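Liste : boites-et-coffrets
Objet : Re: [boites] Conserver des petits bijoux dans une boîte en fer
Date : 20 décembre 2024

Bonsoir à toutes et à tous,

Je réponds avec retard au message de la semaine passée, que je recopie en partie :

> J'ai récupéré une vieille boîte à gâteaux en fer et je voudrais y
> mettre mes bracelets et mes colliers de perles. Est-ce une bonne
> idée, ou bien faut-il acheter un vrai coffret ? Le modèle Urkero
> que j'ai vu est joli, mais il a 77 petites cases et je crois que
> je n'en remplirais pas la moitié. Et que faites-vous avec les
> choses qui ne sont pas des bijoux, les cordons, les médailles ?

Pour moi la boîte à biscuits est très suffisante. J'ai eu pendant longtemps un coffret Plirnetti à tiroirs, et le résultat était que je portais toujours les mêmes deux bracelets, ceux du premier tiroir. Avec la boîte, on soulève le couvercle et tout se présente en même temps.

Depuis le mois d'août j'ai pris l'habitude de la trier sur la table ronde de la chambre. Je mets une nappe, car les petites pièces ne roulent pas sur le tissu, ou alors elles roulent moins loin. Je sors d'abord ce qui est léger et qui se perd, c'est-à-dire la bague et le cordon rouge avec sa pièce. Les perles restent dedans jusqu'à la fin.

La boîte et ce que j'en sors en premier : 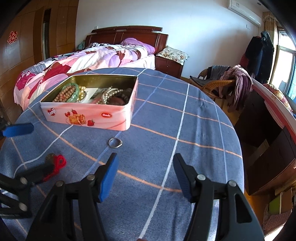
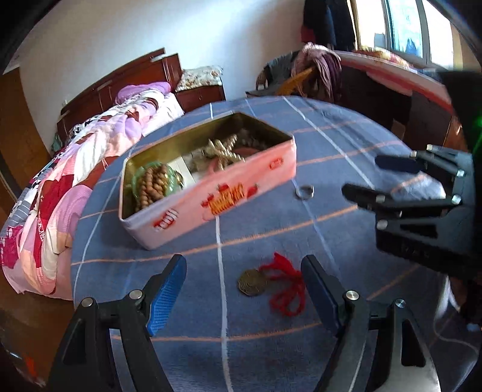
Concernant les perles de bois, je vous conseille de les enrouler sans serrer et de les poser toujours au même bout de la boîte. Si on les jette par-dessus le reste, le fil se prend dans les autres bracelets, et c'est ainsi que j'ai cassé un rang acheté chez Homora, que je n'ai jamais pu faire enfiler de nouveau comme avant. Les bracelets de couleur dorée, je les essuie avec un chiffon sec, sans produit. J'ai lu sur cette liste que l'on peut employer la crème Zhuravel, mais je n'ai pas osé.

Pour les cordons noués, je n'ai pas de bonne solution. Un nœud décoratif s'aplatit quand il est sous les autres objets, et la pièce de métal peut rayer ce qui est à côté. J'essaie en ce moment un petit sachet de coton - un simple carré cousu sur 3 côtés, avec un ruban. La bague aussi aura peut-être son sachet, mais je crains de l'oublier dedans.

Une question à mon tour, si quelqu'un a de l'expérience : faut-il mettre un papier ou un feutre au fond de la boîte ? Le mien est sans doublure, avec le métal doré directement, et je trouve que c'est beau ainsi. Mais je me demande si le bracelet vert, qui est assez lourd, ne risque pas de se fendre un jour si je repose la boîte trop vite. J'ai pensé à du feutre fin, 2 millimètres, collé seulement aux coins. La colle me fait un peu peur à cause de l'odeur.

Je précise aussi, pour la personne qui avait demandé des étiquettes, que je n'en mets pas. On en vend par paquets de 1,000 (c'est écrit de cette manière sur l'emballage, à l'anglaise) et il m'en resterait pour toute la vie.

Je vous prie d'excuser mes fautes de français, et je vous souhaite de bonnes fêtes.

Une abonnée de la liste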